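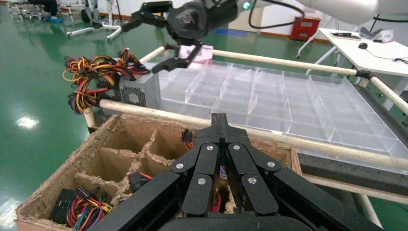
A two-arm station at Tindlow. Cables and connectors wait in a divided cardboard box in front of a clear compartment tray.

Search this site
Enter keyword

Tindlow, the electronics repair and parts firm, has moved part of its sorting work to two-arm robot stations, and the people who used to do that work by hand are being trained for other jobs in the building.

The first station went into regular use in January. The firm now runs three of them on the day shift, with a fourth on order from Jatutance, which builds the equipment. The arms pick small parts and place them in trays for the repair benches. Tindlow says 284 kinds of part are cleared for the stations so far. Anything not on that list is still sorted by hand.

The change affects 13 employees. Under an agreement reached before the first station arrived, none of them will lose their job or take a pay cut. Four have moved to testing power supplies and other returned units. The others divide their time between the stations and the hand-sorting tables.

Station work is different from what they did before. Operators load boxes, clear jams and check finished trays before they go to the benches. Cables cause the most stoppages. Bundles that arrive tangled have to be pulled apart by a person first, and workers have asked for more time on the schedule to do it.

Staff raised two other complaints in the spring. Operators said they stood for too long in one spot, and that stop alerts were hard to hear when several machines were running. Tindlow has put in stools and says louder alerts will be fitted with the next software update. Operators now change places every three hours.

Tiwari, a training company, is running the courses for station operators. They take place during paid hours.

Funitz, which sends Tindlow much of its returned equipment, has agreed to start packing cables separately. The fourth station will not be switched on until those shipments begin.

13 shares
4 comments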